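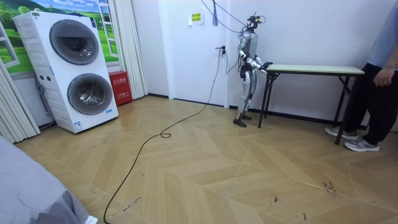 Kęstutis Krūmiņa writes in his comments on the December draft that the section on reading groups was too short and the section on shelving too long, and he asks that the next report put the evening classes first. We have done it that way.

Progress report on the Nultdale adult reading program
6 Mar 2020
Prepared by Ülle Juška for the Parkisach Fund

Evening classes

The evening classes run in two places, Nultdale and Plolitz. Both groups are open to any adult who wants to read and write English better, and there is no test to get in. Nultdale filled up first. Plolitz was slow in the fall and only picked up after we moved the start time back half an hour so people coming off the day shift could eat first. We now have 30 learners enrolled across both groups.

Attendance drops whenever the roads are bad. We lost two full evenings in Plolitz to ice and made up one of them. The other will be added at the end of the term.

The workbook we planned to use was too hard for the beginners. The early pages assume a reader who can already manage a full paragraph. Our teachers have been writing their own sheets for the first 6 weeks and then moving people into the workbook. The sheets are based on things learners bring in: a lease, a bus schedule, a letter from the school. We would like to keep doing this and have them printed properly before next term. The cost is small and can come out of the supplies line.

Reading groups

The reading groups are for people who have finished a class and want to keep going. They meet over a short book that everyone has a copy of, and someone reads aloud for part of the hour. The Sotomayor group has been the steadiest. It asked to pick its own titles, and after some back and forth we agreed. The first choice was a mystery and the second was a book on keeping bees — both went over well.

The Plolitz reading group has not started. We had a leader lined up who took a job out of town. We are talking to two other people and expect to have an answer before the end of the month.

Book lending

Loans for the period came to 1088, counting renewals. Large print is borrowed more than we expected, and we are short of it. Audio books that come with a matching print copy are also always out. We bought no new fiction this period and spent that money on these two kinds instead. About 2 percent of the stock is missing, mostly paperbacks.

The new shelving in Nultdale is up. One unit arrived with the wrong brackets and was replaced at no charge.

Spending

Teaching hours are on budget. Travel is over, all of it from the extra trips to Plolitz, and supplies are under by a slightly larger amount. We ask permission to move money between those two lines. Rent is unchanged in both places.

Next period

We plan to start the Plolitz reading group, print the beginner sheets, and hold the make-up evening. Kęstutis also asked for a few lines from learners about how the classes are going. We have begun collecting these and will send them with the next report — names left off unless the learner says otherwise.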